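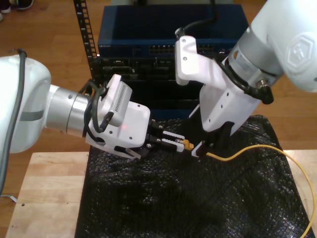

Cables, bubble wrap and a wooden table: an interview with Bukola Osagie

Bukola Osagie has been packing and unpacking network equipment for most of her working life. She began at Doreck, a firm that moved offices, and now runs the cable store at Sullero, where old leads come back from customers, get checked and go out again. Last year the store handled 1093 of them in a single month, which was November, and she would like not to repeat it.

We met early in the morning, before the first van. She made tea and carried on working while we talked.

Her first subject was the table. She prefers wood to metal, and she prefers it covered. "A bare top is fine for paperwork," she said. "For leads I want something soft down first. You put a connector down hard a few hundred times and you'll mark the table and the connector both."

What she uses is bubble wrap, laid flat to begin with and crumpled by mid-morning. Black is her choice over clear. "A yellow cable on black, you can see the whole run of it. You can see a nick in the jacket. On clear wrap over pale wood I was missing things, and I've got good eyes."

The wrap is the same stuff that goes into the boxes. When a sheet gets too flat to be any use under the cables she cuts it up and puts it between layers of patch leads, where it doesn't have to do much. She buys it from Obi on large rolls of 300 metres and keeps one roll standing behind the door.

I asked what she looks at first when a cable comes in.

"The ends. People look at the middle because that's where it's tangled, but a tangle is only a nuisance. The ends are where the money is."

She holds a lead just behind the connector, never by the clip, and turns it over under the lamp. She is looking for dirt on the contacts, a cracked body, a bent latch, and any gap where the jacket should meet the plug. Metal-bodied connectors get a little longer, as the shell can be slightly squashed and still look all right from one side. Then she runs the cable through her fingers from one end to the other.

"You feel it before you see it," she said. "There'll be a flat spot where a chair's been on it. That one goes in the bin for cutting down."

Leads that pass are plugged into a tester, and then they are coiled. Osagie has firm views on coiling. She learned the over-under method at Doreck from Binta Olatunji, who ran the packing floor there, and she has taught it to everyone who has worked with her at Sullero.

"Binta would undo yours if she didn't like it," she said. "She'd not say anything. You'd come back from lunch and there it was, all laid out straight, and you did it again."

A cable wound round the hand and elbow takes on a twist, she explained, and it will spring back into that twist each time someone uses it. Over-under lets each loop cancel the last one. Anything longer than 5 metres is coiled on the table with the rest of the lead hanging over the side, so the weight of it helps to pull out the kinks.

Ties are another matter. She does not allow plastic ones in the store. Hook-and-loop strips are cut from a reel and put on once, opposite the connectors, and the connectors are tucked inside the coil. Each coil gets a paper label with the length and the date of the test. She tried printed stickers from Kundus for a while - they were neat, but the glue stayed on the jacket.

Shelving is by length first and colour second. Yellow leads have a shelf of their own at waist height because they go out most often. The store holds 1000 coils when full, and she likes to keep it a bit under that so there is room to slide a box out without moving its neighbour.

Did she have any advice for someone with a drawer of old cables at home?

"Tip it all out on something soft," she said. "Throw away what's broken before you start being tidy with it. And don't keep one because you might find out what it's for."

By then the van was in the yard and she went to open the doors.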